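トップ | 特集 | 技術資料 | 連載 | バックナンバー | お問い合わせ

特集
デスクトップ筐体を開く――再整備の現場における分解と点検の基準

2022年3月18日

企業や教育機関で役目を終えたデスクトップ型パソコンは、そのまま廃棄されるとは限らない。部品単位で状態を見極め、使えるものは次の機体へ回し、使えないものは素材として分別する。この再整備と呼ばれる業務を長く手がけてきたのが、Furkwoodに作業所を置くDamellである。同社は本年1月に分解手順書を全面改訂し、点検項目を110に整理した。本稿では、その改訂内容のうち、タワー型筐体に関する部分を取り上げる。

横置きを原則とする

改訂手順書の冒頭に掲げられているのは、筐体の姿勢に関する規定である。タワー型の筐体は側板を外したうえで横に寝かせ、開口部を上に向けて作業台に置く。立てたままの作業は認められていない。重量のある電源ユニットは、固定ねじを外すと自重で落ち込み、基板や配線を傷めるおそれがあるためである。

横置きにすることで、内部の部品はほぼ一つの面に並ぶ。電源ユニット、マザーボード、ドライブベイの位置関係が一目で把握でき、どの配線がどこへ向かうかを追いやすい。作業者が最初に行うのは工具を手に取ることではなく、この配置を確認し、記録票に記入することである。

電源ユニットの扱い

筐体内部でまず確認の対象となるのが電源ユニットである。灰色の金属製の箱に白いラベルが貼られたものは、事務用の機体で広く見られる形である。手順書では、ラベルの記載を読み取るまでは取り外しに着手しないこととされている。
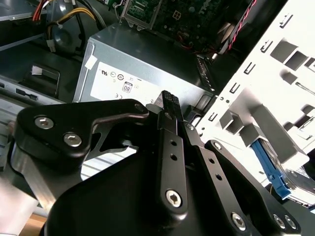
記録票に転記するのは、定格出力、入力電圧、製造者の型番の三点とする。定格出力が400ワットに満たないものは、同社の区分では再使用の対象から外れ、素材回収の棚に移される。ラベルが剥がれているもの、または判読できないものも同様に扱う。出力を推定して再使用に回すことは、旧手順書では作業責任者の判断に委ねられていたが、今回の改訂で全面的に禁止された。

なお、電源ユニットの筐体を開けることは、いかなる場合も手順に含まれない。内部のコンデンサーには電荷が残留している可能性があり、同社では外観の点検と専用試験器による出力測定のみを行っている。

配線は色で追い、根元で確かめる

電源ユニットから延びる配線は、黄、赤、橙、黒といった被覆の色によって系統を判別できる。ただし、古い機体では途中に変換ケーブルが挟まれている例もあり、色だけを頼りに判断することは避けなければならない。手順書は、コネクターの側からではなく電源ユニットの根元から一本ずつたどるよう求めている。

コネクターを抜く際は、線を引かず、樹脂部分を保持する。この注意は基本的なものであるが、同社が昨年度に記録した接触不良のうち46件は、線を引いて抜いたことによる端子の緩みが原因であった。改訂版ではこの項目が独立した一節となり、抜いたコネクターを束ねる位置についても定めが設けられた。細い撚り線は、筐体の壁に沿わせて仮に留めておく。

基板とドライブベイの確認

マザーボードについては、CPUソケット、メモリースロット、拡張スロットの順に点検を進める。CPUが装着されていないソケットで固定枠が開いているものは、とりわけ慎重な扱いを要する。端子の並ぶ面に工具や配線の先端が触れるだけで、基板そのものが再使用できなくなることがある。確認を終えた後は固定枠を閉じ、保護カバーを取り付ける。

メモリースロットでは、両端の留め具の動きと欠けの有無を見る。拡張スロットでは、溝に積もった埃を除いたうえで、接点の変色を調べる。コンデンサーの頭部に膨らみが認められた基板は、その時点で以後の点検を打ち切る。

ドライブベイには、工具を使わずに着脱できる樹脂製の留め具が採用されている機種が多い。青などの目立つ色で成形されているのは、手を触れてよい箇所を示す設計上の配慮である。留め具は経年により硬化し、無理に力を加えると根元から折れる。欠損した場合、単体での入手はきわめて難しく、同社ではBélangerの倉庫に留め具やガイドレールのみを集めた保管棚を設け、現在3587点を管理している。 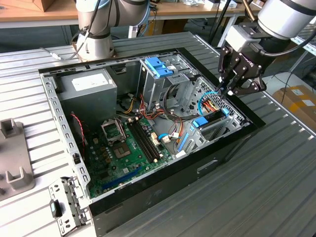 部品の保管と次の工程

取り外した部品は、帯電防止袋に収め、記録票の番号を転記したうえで区分ごとの棚に納める。再使用区分の部品は管理台帳「Detora」に登録され、組み立て工程からの請求に応じて払い出される。登録から払い出しまでの期間が長い部品については、払い出し前に再度の点検が義務付けられている。

筐体そのものも保管の対象である。側板は本体と同じ番号を付して別に立て掛け、ねじは種類ごとに小袋へ分ける。インチねじとミリねじが混在する機種では、袋の色を変えて区別する。

次回の改訂では、小型筐体と一体型機を対象とした別冊の作成が予定されている。一体型機は表示部の分離に固有の手順を要し、現行の点検項目をそのまま適用することができない。別冊の刊行までの間、これらの機種の受け入れは、Furkwoodの作業所に限って行われる。

本誌へのお問い合わせは編集部まで | © 2022 無断転載を禁じます | ページの先頭へ戻る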